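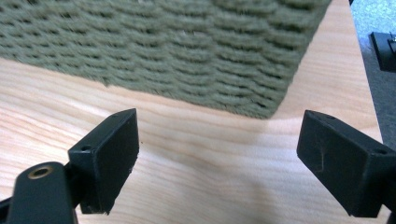 Seasonal events in online games should run longer, and the rewards should come back the next year. I have played Tamamum for long enough to have missed plenty of both.

The last winter event ran for ten days in January. To get the lantern cloak you needed 200 frost tokens, and the daily cap was 30. Anyone who could log in every evening was fine. I was on night shift for half of it and finished with 140. The cloak is now gone for good, unless you want to pay a trader in Lakberg 3882 silver for a spare one. I've got 1012.

Gebhard Auer, who leads our guild, thinks this is how it should be. He says a cloak means something when most people don't have one, and he wears his everywhere, including down the Gruber mines where you can't see it. I understand the argument. I have a Porkell banner from the first summer and I'd be a bit sorry to see it on every player at the harbour.

But a recolour would fix that. Bring the cloak back in grey the next year and let the original owners keep the blue. Other games have done this for ages and their old players are still around.

The cap is the worse problem. If a person has one free day and wants to spend it collecting tokens, let them. A weekly cap would do the same job – it would still stop people finishing on the first night – and it would suit those of us who work odd hours. The spring event has the same daily cap, according to the notice at the login screen.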